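Trumatby two-arm kit, worth it for a home tinkerer?

plustden_pete
Jan 14, 2025
So I finally caved and bought the Trumatby two-arm kit, 1794 dollars with the grippers. I've been using it in the living room, mostly on a little folding table, and keys are my current project.
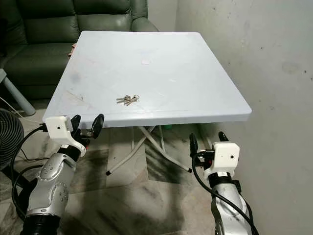
I figured I'd post my impressions while they're fresh. Assembly took me a whole weekend (the manual is rough, you'll want the Coton forum guide open the entire time). But once the arms were calibrated I was grinning like a kid! The motion is way smoother than my old Kamata arm. My gripe is thin stuff lying flat. The fingers want to close above it, and I'm at maybe one good grab out of every few tries.

gearmouse
Flat keys are mean, lol. Try coming in from the side and pushing the ring up against something first. Also, which finger tips do you have, the rounded ones?

plustden_pete
Yep, rounded, black. Are the flat ones any better?

gearmouse
For keys, yes. For cups I went right back to the rounded ones.

Erlinda Maglaya
I'm going to disagree on the price. I paid 1156 for a used Kamata pair back in June and it does everything I need. You're paying extra for a nice metal shell and software that still crashes on me whenever I borrow my brother's Trumatby.

plustden_pete
Fair, but is he on version 2? The old one crashed on me constantly and I haven't had a single crash since I updated.

Erlinda Maglaya
No idea, I'll ask him. Still wouldn't spend close to 2000 once you add shipping.

Fumiko Tanabe
I've got both and I'd take the Trumatby for two-handed jobs, the Kamata for anything simple. Pete, before you buy new tips, slow the closing speed way down and drop your approach height a hair. That fixed most of my misses with coins. And redo the calibration if you ever move the table!

plustden_pete
Ooh, I did move the table. Going to redo that tonight and I'll post what happens.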